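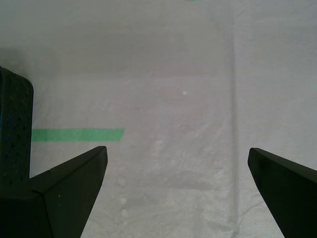 White fabric spread out flat, with light wrinkles across the surface.

Sterken's Drive-In Sign to Return to Hernville
January 17, 2022

The old Sterken's Drive-In sign is coming back to Hernville. The sign stood on Katiyar Road for 27 years before the restaurant closed and the lot was sold. It has been in a storage barn outside town ever since.

The owners of Flamus Hardware, who now have the corner lot next door, bought the sign in October and paid $3000 to have the metal frame straightened and the lettering repainted. It will go up on the grass strip facing the road, a short walk from its first home.

Two of the original neon tubes were past saving and have been replaced. The arrow at the top will light up again, but it will not flash – the town's sign rules no longer allow that along Katiyar Road.

Crews plan to pour the base once the ground thaws. The right lane next to the hardware store will be closed for 5 days during the work, and drivers headed for the post office should use Mill Street. The store will stay open, with parking in back.

Anyone with old photos or menus from the drive-in can drop them off at the Flamus front counter by 4 p.m. on weekdays. Copies will be made and the originals returned. Some of them will hang inside the store near the paint desk.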